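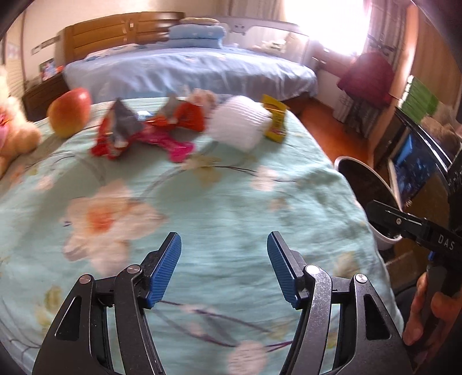
The Zernar guesthouse in Dirnthorpe will open again in June 2026, after it was closed since February for repair of the roof. The house was built in 1967 and has 20 rooms – all of them now have new windows and better heating.

Owner Océane Bergeron said the work cost more than planned, but prices will stay the same until autumn. "Our guests waited for us, so we want to be fair with them," she said. 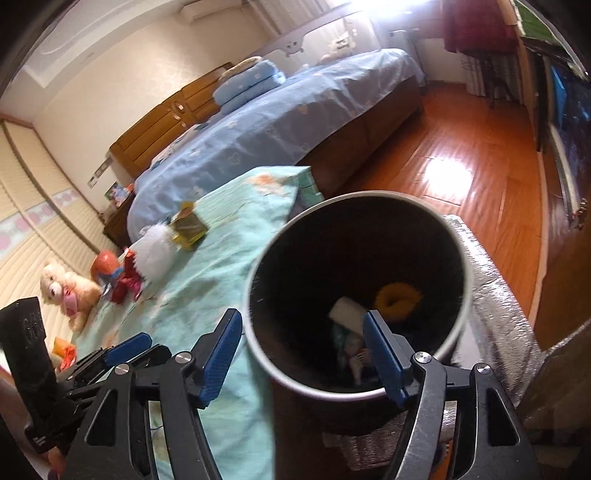
A tall container with small things in it, and a light turquoise sheet on the bed behind.

Breakfast will be served from the first day. The bus from Ultden stops in front of the house, and bookings are taken by phone at extension 2267.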